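Comparing two sets of gripper fingers on thin cable

1 October 2021

I have had the two-arm cell running since January, and most of that time went into getting the arms to behave on easy objects. Blocks, cups, the usual. Last month I moved on to cable, and I had to decide what to do about the fingers. I had two sets on the shelf and an opinion about each, but no numbers. This post is the numbers, plus some notes on the cameras and the controller, which ended up mattering more than I expected.

The first set is the stock fingers that came with the Storndale grippers. They are wide and flat, with a rubber pad on the inside face. The second set is the Drosedeo pattern, which I had made locally. Those are long and black, they leave an open triangle between them, and they come together at the tips. The stock ones grip a block much better. I bought the others for small parts and had hardly used them.

The task is sorting cable by color into a bin with three compartments. One arm picks up a piece of cable, the other one takes hold of it if it needs to be shaken out or turned, and then it goes over the right compartment and is let go. I run it by hand through the leader arms, so what I am testing is the whole chain, including me. I did 42 runs with each set of fingers and wrote down every run, including the ones I wanted to throw out.

A run counts as good if the cable ends up in the correct compartment with no part of it hanging over the edge, and if I did not have to reach in. Dropping the cable and picking it up again is allowed. Pulling a second piece along with the first is a fail, even if I manage to separate them later. I was strict about that one, as it is the mistake that would be hardest to fix if the arms were running on their own.

The stock fingers were poor at this. The pads are too thick to get under a cable that is lying flat, so I had to press down on the table and drag, and then the cable rolled away or bunched up in front of the pad. When I did get hold of it, the grip was very good. It just took too long to get there. I failed 25 of the 42 runs, and most of those were a second piece coming along.

The pointed fingers failed two. They go down into a pile of loops and close on one strand, and I can see which strand it is on the wrist camera before I lift. They are worse at holding on. If the cable snags, it slides out from between the tips. I put up with that, because a dropped cable costs a few seconds and a wrong grab costs the run.

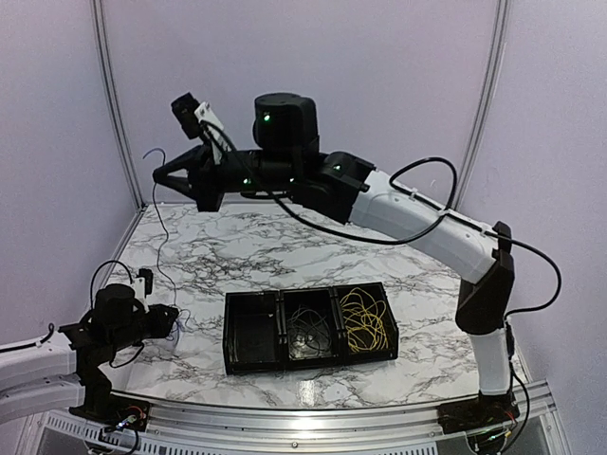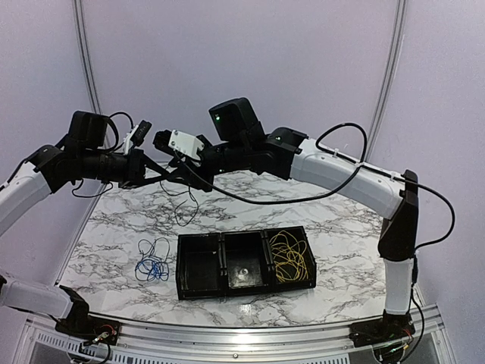
The handoff between the arms is where I lost the most time with either set. Both grippers have to point at each other and get close, and the wrist cameras sit above them on brackets. On my first version of the brackets the two cameras would touch before the fingers did. I redrew them with more tilt, and now there is clearance, though less than I would like. If you are building something like this, check that pose first, with the power off, moving the arms by hand. I checked every other pose and left that one out.

The cameras themselves are the small Mukimon modules. I tried them against an older webcam that I had on hand. The webcam has a better picture in good light, but it is heavy and it focuses on its own, and it would go hunting for focus just as the fingers closed. The Mukimon has fixed focus. It is a little soft at the far side of the table and sharp at the fingertips, and the fingertips are what I need it for. I also have a fixed camera looking at the whole table, and I use that one more than either wrist view until the last inch or so.

One thing that does bother the cameras is glare. The table surface has a marble pattern that I like the look of, but it is shiny, and so are the bins. I have moved the lamp several times. A matte sheet would fix the table. For the bins I may sand the floors.

The controller is a Goel board, the same one for both arms. Out of the box it limits how fast the gripper closes, and the limit is set for picking up hard things. With cable, a slow close gives the strand time to slip out to the side. I raised the closing speed and lowered the force, and both finger sets got better, the pointed ones by more. All of the runs above were done with the new settings. Before that I had done some practice runs with the old ones and I did not keep count, so I can't give a fair figure for how much it helped.

The board logs the joint positions, and I looked through a log of 2000 samples from one handoff to see why the right arm shakes a little when it is stretched out. As far as I can tell it is the elbow. The long link has a lot of weight at the far end, and the motor keeps correcting back and forth. Turning down the gain there made it smoother and also made it sag. I settled on a value in the middle. It still sags slightly, and I have gotten used to steering a bit high.

The cabling on the arms needs attention too. I left generous loops at the elbow so nothing pulls tight, and tied the rest to the upper link. It works, but I would route it differently on a new build, closer to the joint.

For now the pointed fingers are staying on both arms. I did try a mix, with a stock finger set on the left and the pointed ones on the right, on the theory that one arm could pick and the other could hold. The wide pads hid the strand from the right wrist camera, and I kept closing on nothing. I gave up on it after an evening.

Next I want to try a thin strip of rubber on the pointed tips to see if it stops the sliding. I have some heat shrink that might do, and if it adds too much thickness I will try dipping them. Same bins, same cable, same 42 runs.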